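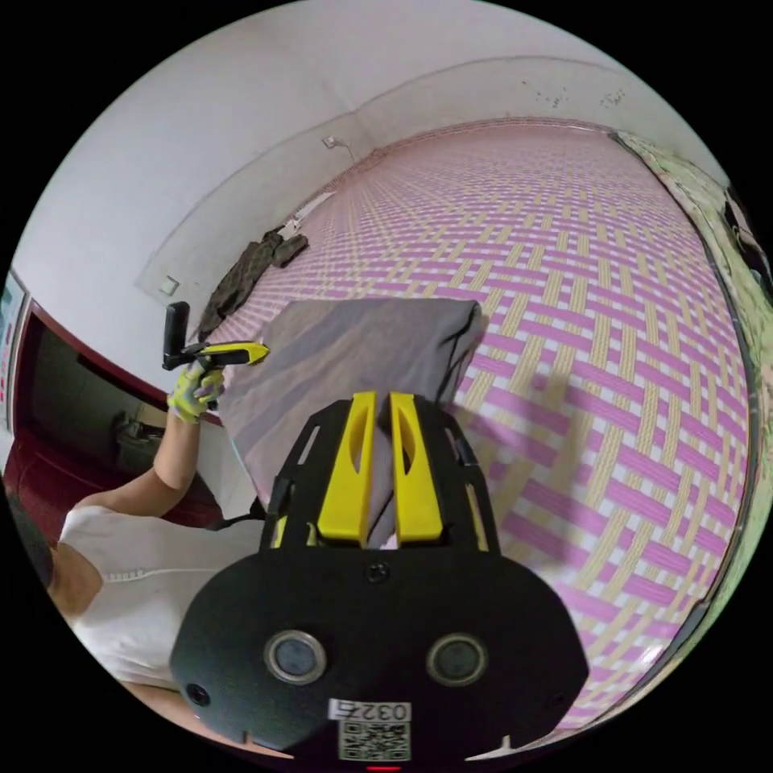

Tuulikki Seppälä wrote to us in February that she had tuned hers down a whole step, left it there for a week, and now can't sing the old lullabies over anything else.

We love getting mail like that! The Birkusetti is a 15-string lap kantele made in the Kiiskinen workshop, and it was designed first of all for people who sing while they play. A lot of small kanteles are bright and glassy up top, lovely for dance tunes but a bit much under a quiet voice. The Birkusetti sits lower and rounder, and the notes hang on for a good long while, so you can put down one chord and sing a whole line of a ballad over it.

The body is carved from a single piece of alder with a spruce top, open at the back in the old way. Set it on a table and the table joins in (try different tables, it's half the fun). On your lap it's softer and more private, and you'll feel the bass strings in your knees.

Tuning

It leaves the workshop in D major. The strings will happily go down to C, and up to E flat if you're careful with the top 2. Give new strings a few days to settle. You'll be retuning a lot at first, and then one morning you'll pick it up and it will be right where you left it.

For the older runo songs, many players retune the third to something between major and minor. There are no levers on this model, so you do that at the pin, by ear. We had levers on an early version and took them off again. They buzzed, and most singers set them once and never touched them.

The songbook

Every Birkusetti comes with the Nidley songbook, 165 songs from Finland, Karelia, Ingria and the Swedish-speaking coast. Lyrics are in the original language with a plain English version alongside and a pronunciation line underneath. The tunes are given in staff notation and in string numbers, so you can start without reading music. Wedding songs, herding calls, rowing songs, a few hymns, and a really wonderful long section of lullabies. Where a song is known in several versions we printed at least 2, even when they disagree about how the story ends.

The second printing fixes the wrong string numbers on the cuckoo song. If you have the first printing, write to us and we'll send the corrected page.

Specifications

Strings: 15, plain steel, with the lowest 4 wound in bronze
Body: carved alder
Top: spruce, oil finish
Standard tuning: D major, diatonic
Tuning pins: zither type, wrench included
Left-handed version: yes, same price
Bag: padded, with a pocket that fits the songbook

Care

Keep it out of direct sun and away from radiators. Wipe the strings down after playing with a dry cloth. The oil finish will darken over the years, mostly where your wrist rests.

Strings and spares

Full sets and single strings are sold under the Jornent name. Use the gauges marked for this model, please. The set for the 10-string is too light and goes flabby in the bass. If you break the top string (everyone does, sooner or later), a spare is coiled in the bag pocket.

The first run was 1000 instruments and those are gone. The second run is being strung now and sounds every bit as good to our ears, maybe a touch warmer in the middle.

Related: Birkusetti 10-string, replacement tuning wrench, Nidley songbook (sold separately), spiral-bound large print edition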